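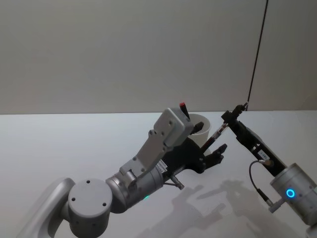

ロボットの先生、募集します(教員免許不要)

株式会社ノーントン(Nornton)同梱・文具ライン 遠隔操作オペレーター/動作教示スタッフ

ペンをつまむ。持ち替える。紙コップに立てる。人間なら電話をしながらでもできる作業を、二本の腕に一日かけて教える仕事です。給料は出ます。

当社は企業向けの記念品や文具セットの箱詰めを請け負っている会社です。主力は、卓上小物ブランド「Pikance」のペンとカップの詰め合わせ。長いあいだ全工程を手作業でやってきましたが、昨年からカップへのペン立てと箱への移し替えを双腕ロボットに任せる計画が始まりました。計画名はCondance。命名会議に現場の人間は呼ばれていません。呼ばれていたら、もう少し言いやすい名前になったはずです。

仕事の内容

・操作レバーで左右の腕を動かし、ペンの受け渡しやカップへの差し込みの手本を見せる
・手本の記録を見直し、使えるものと使えないものに分ける
・失敗の理由を一行で書く(「ペンが逃げた」は可、「気合い不足」は不可)
・机の上の配置替え、カップの補充、指先パッドの清掃
・週に一度、手作業ラインに入って実際に箱を詰める

最後の項目を嫌がる方がときどきいます。ただ、自分の手で詰めたことのない人の手本は、見ればだいたい分かります。

ロボットが来て何が変わったか

応募者の方がいちばん聞きたくて、いちばん聞きにくいのがこの話だと思うので、先に書きます。

手作業ラインの人数は減らしていません。一方で、欠員が出たときに同じ職種で補充することもやめました。この募集がその結果です。「ロボットは人の仕事を奪いません」と胸を張るには少々歯切れが悪いのですが、歯切れのよい説明をする会社より信用していただけるのではと期待しています。

現場では、手首を痛める人が目に見えて減りました。代わりに肩こりの相談が増えました。モニターを見ながらレバーを握っていると、人は息を止めるようです。また、以前は手を動かしながらおしゃべりができましたが、記録中はどうしても黙りがちになります。休憩室は前よりうるさくなりました。

評価の仕方も変えました。以前は一日に詰めた箱の数を見ていましたが、教示スタッフに個数の目標はありません。千回の雑な手本より、丁寧な百回のほうが役に立つからです。経営側がこれを納得するまでに、雑な手本が2000件たまりました。うち採用できたのは361件です。残りは研修教材として元気に働いています。

先輩の声

オスカリ・ケスキネン(Oskari Keskinen)/箱詰め担当から異動

「前はペンを一日じゅうカップに立てていました。今はペンを立てる方法を一日じゅう考えています。出世かどうかは家族の間で意見が割れています。難しいのは紙コップです。軽いので、指がちょっと触れただけで横にずれる。自分の手なら無意識によけているんですよ。その無意識を思い出すのが仕事です」

マチェイ・シンデラーシュ(Matěj Šindelář)/教示チーム主任

「器用な人より、自分がどう失敗したか説明できる人に来てほしいです。それと、機械に話しかける癖のある人は歓迎します。もう全員そうなので」

研修で最初にやること

初日は腕一本、カップ一個から始めます。指を開いてカップに近づけ、挟める位置で止める。つかむのは二日目です。

手首のカメラの映像では、手前に黒い指が二本立ち、その先に白いカップが見えます。右の指がカップにかぶって見えたら、まだ中心が合っていません。慌てて閉じず、少し戻ってやり直してください。 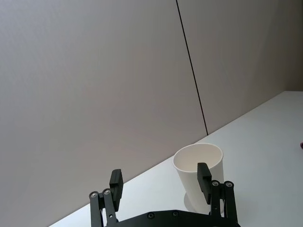

応募資格

・学歴、職歴、年齢は問いません
・左右の手で別々のことをするのが苦にならない方
・同じ動作を繰り返しても、途中で独自の芸術性を発揮しない方
・非常停止ボタンをためらわずに押せる方(押して叱られた人は一人もいません。押さずに叱られた人はいます)
・日本語で簡単な作業記録が書ける方

プログラミングの経験は不要です。ある方も歓迎しますが、腕がペンを落とす速さは経験者でも未経験者でも変わりません。

待遇

雇用形態:契約社員(正社員登用あり)
勤務時間:一日七時間、うち操作は合計四時間まで
休憩:操作五十分ごとに十分。記録が惜しくても休んでいただきます
研修手当:一日1000円を基本給に加算(研修期間中)
昼食補助:一食900円まで
その他:交通費支給、制服貸与、肩こり体操(参加任意、参加率はほぼ全員)

基本給は経験と勤務日数に応じて面談時に書面でお示しします。「応相談」と書いて相談に応じない会社に勤めていた者が採用担当におりますので、この点はうるさくやっています。

勤務地

ノーントン ヒュヴォネン棟(Hyvönen)二階 教示室
一階が手作業ライン、二階が教示室です。階段の上り下りが一日に何度かあります。荷物用の昇降機はありますが、人間は乗れません。

選考の流れ

書類選考のあと、面談と一時間の操作体験を行います。操作体験では腕を使ってペンを一本、カップに立てていただきます。立たなくても不合格にはなりません。むしろ一回目で立てた方には、なぜ立ったのかをしつこく伺います。

見学だけのお申し込みも受け付けています。手作業ラインの者とも自由に話していただけますし、その間、管理職は席を外します。

勤務開始は5月の予定です。応募書類は郵送または持参で、教示チーム採用係までお送りください。履歴書の志望動機欄は三行で結構です。「ロボットが好きだから」でも、「ロボットを信用していないから」でも構いません。後者の方は検品に向いているので、その旨お書き添えください。

掲載日:2021年2月18日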